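Notebook, gripper bench, Sindotside
Jun 10, 2025

Today I continued the comparison of the hand-held grippers for the Rusmont work. The question is still the same: which finger pads do we keep before we order more. I have two kinds of pads in the drawer, the wedge ones and the flat ones from Andrade, and both go on the same hand-held body with screws.

I started at 13 degrees of inward angle for the wedge pads. In February we had 2 degrees, and I wrote then that the tips touch too late. I did not find the old drawing, so I measured again from the part. Please, whoever has the drawing, put it back in the Flirik folder.

Thin film is the difficult material for us. For hard objects with a round shape I do not worry much, any pad with some friction can hold them. With a bag, the two tips must meet along the whole edge, otherwise the film escapes at the corner. For this reason I look mostly at the closing line and less at the force. 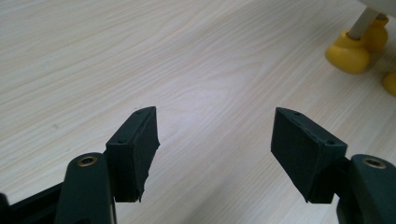
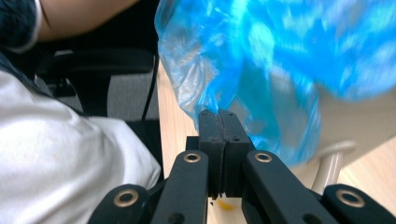 Gripper camera: fingers apart over the table (first), pads nearly together at the blue bag (second).

The view from the camera is good enough to judge the gap between the tips. The brass rings are easy to find in both pictures, so I would like to try them as reference points for the finger opening. Before this I used a printed marker and it came off two times.

The counter on the log script shows 2,409 closings, and it should be over 2,000 before we compare wear, so this condition is done. I did not compare the wear yet. I need the good magnifier for it.

To do:
Check screws on both pads, use the small torque driver.
Write exposure value in the log, the table comes out too bright.
Ask Andrade if the flat pad exists with a softer cover.
Repeat the bag series with the other controller setting (slow close).

The slow close goes first tomorrow morning, before I change any pads.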